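Casilden Forum > Software > Perception and state estimation
Thread: Visual-inertial tracking jumps when the gripper tips right over

teal_actuator wrote:
Hi all! I've been getting the Zevness tracker going on our hand-held gripper and it's brilliant fun. Upright it holds beautifully. The moment I roll the wrist well past horizontal, though, the pose jumps sideways and the whole trajectory after that is offset. I've rerun the calibration twice and got the same answer both times. The fisheye model fits fine and the reprojection error looks healthy. I'm on the default config apart from the feature cap, which I set to 144. Any ideas before I start pulling the IMU code apart?

moggill_dan wrote:
Time offset between camera and IMU, I'd bet lunch on it. When you roll the wrist fast, a few milliseconds is plenty to send the filter off. Turn on online offset estimation and watch whether it settles.

teal_actuator wrote:
Tried that this arvo. It settles to a nice steady value and the jump is still there, even if I roll really slowly. Good suggestion though, I've left it switched on.

lenni_k wrote:
If slow rolls do it too, I'd look at what the tracker has to hang on to when the lens points up. Ceilings are awful. You get a big pale area with no corners in it, one very bright light, and auto exposure dragging everything else darker. Whatever features survive are bunched up out near the rim, where your distortion model is doing the most work.

I wrote this up for our project log with a frame from one of our own rolls, pasting the relevant bit:
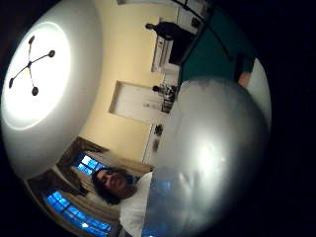
Lenni Kauppinen | Lappalainen project log | 7 March 2025

Look at how little of the circle is any use to a corner detector. The ceiling is nearly blank. The light fitting gives strong, contrasty corners where the dark arms cross the glow, so the detector loves it, and a cap on total features means it can soak up far more than its share. The big out-of-focus silver shape is worse. It's very close to the lens and has a bright highlight on it, and a highlight can slide over a shiny surface as the viewpoint changes. The panes in the windows are lovely corners but they repeat, so the matcher can hop one across. And then there are people, who are free to wander off with your features.

What fixed it for us was bucketing. We split the image circle into 8 sectors, gave each one its own quota, and masked anything saturated before detection. Over a test sequence of 2,937 frames the jumps went from 4 to none.

moggill_dan wrote:
Not sold on the mask. Throw away the light and you've thrown away the only thing you can see on half the ceiling. I'd keep it and let RANSAC sort out the rubbish.

lenni_k wrote:
Fair, and I should have been clearer. The mask only drops the saturated pixels plus a small margin. Some of the fixture's edges still get through. RANSAC is fine while the good points outnumber the bad ones, but with a close object filling the middle of the view they might not.

LievenVL wrote:
Lieven Van Leeuwen here, I look after the Dradham front end. I'm with Dan on the light and with Lenni on the sectors! One more thing to try: cap the exposure time. I'd sooner have a dim, noisy wall than a smeared one. Also check your gravity alignment at startup, as a small tilt error there can look just like this.

teal_actuator wrote:
You lot are legends. Sector quotas are in and the first slow roll came back clean, no sideways jump at all!! Haven't touched the mask yet. I'll run it both ways on the same recording and post the two trajectories so you can fight it out properly.

moggill_dan wrote:
Same random seed for both, please.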